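Noémi Virág
2025-01-17

Okay, settle in, because I have spent the whole morning on one bed and I have thoughts. A thread, with tea.

1/ We moved into the flat on Clulside in November and the bedroom has been the room where things go to wait ever since. You know the kind. You carry something in, you set it on the mattress "for a minute," and then it's January and you're sleeping in the other room on the pull-out.

2/ So the plan for this week is simple: clear the bed, sort out the sheet, and finally decide about that big white wall. I'm starting with the bed because the bed is the biggest thing in there and everything else seems to take its cue from it.
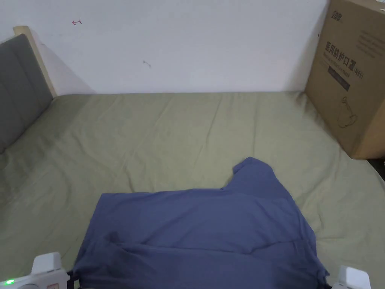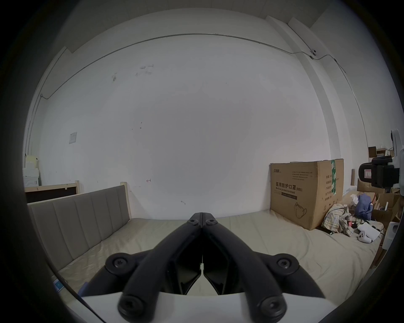

3/ Let's talk fitted sheets, my old enemies. I've been putting them on wrong for most of my adult life. I used to start at the foot, work my way up, and then get to the last corner and find I was a hand's width short and sweating. My aunt Halász (we all call her by her last name, even her own kids do) finally took pity on me over the phone.

4/ Her way: do one corner at the head end, then go straight to the corner diagonally across from it at the foot. Then the other two. The sheet pulls itself square as you go and you don't end up with all the slack bunched on one side. I was so pleased I called her back to tell her, and she said "yes, dear," and went back to her soup.

5/ If the bed is up against a wall, like ours, do the wall side first! Pull the mattress toward you a little, tuck those two corners, shove it back with your knees. I did it the other way around for years and kept scraping my knuckles on the plaster.

6/ Wrinkles. I don't iron sheets and I'm not going to start. What I do is smooth from the middle out with both forearms, like you're rolling pastry, and then leave it alone. By the second night you've slept the rest out anyway.

7/ The headboard I do love. Gray padded panels with the seams running up and down, and that pale wood around it. It came from Fliner, the secondhand place behind the station, and it was $70, and I talked myself out of it twice before I went back. The seams do collect dust, so I run the narrow vacuum nozzle down each one when I change the sheets. A soft paintbrush works nicely too if you don't want to drag the vacuum out.

8/ The wood wants almost nothing. Barely damp cloth, dry cloth after. I put furniture oil on a light wood frame once, years ago, and it went a sort of orangey color in patches and stayed that way until I gave it to my brother.

9/ Now the wall. It has the odd scuff and a little red arrow drawn on it, and I have grown fond of the arrow, I'll admit it. My husband wants it painted over. I said fine, but the scuffs first, and then we'll see how I feel about the arrow.

10/ For scuffs on matte paint I go in this order: dry white eraser, then a soft cloth with warm water and one drop of dish soap, then stop. Don't scrub. Matte paint goes shiny if you scrub it and then you have a shiny spot where you used to have a small gray mark, and the shiny spot is worse, because you can see it from the bed every single morning.

11/ Boxes! My rule from the last move was that a box gets 3 days on any surface you sleep, eat or sit on. After that it gets opened or it goes in the hall where you'll trip over it. I have broken this rule so thoroughly that I'm a bit embarrassed to write it down, but it's a good rule and I'm starting it again tonight.

12/ Also, and this one cost me an afternoon: never trust what's printed on a reused box. Write what's in it yourself, on the side and not the top, in fat marker. Tops get stacked on.

13/ Somebody asked last time whether I'd hang anything over the bed. I have my eye on a long, low print from Catham, but it's $100 before framing and I want to sleep in there for a couple of weeks first and see where the morning light lands.

14/ Next up is the shelf side of the room, which I've been walking past with my head turned. If any of you have a system for storage boxes that doesn't involve buying more storage boxes, please tell me, I'm all ears. I'm off to put the kettle on again and find the marker.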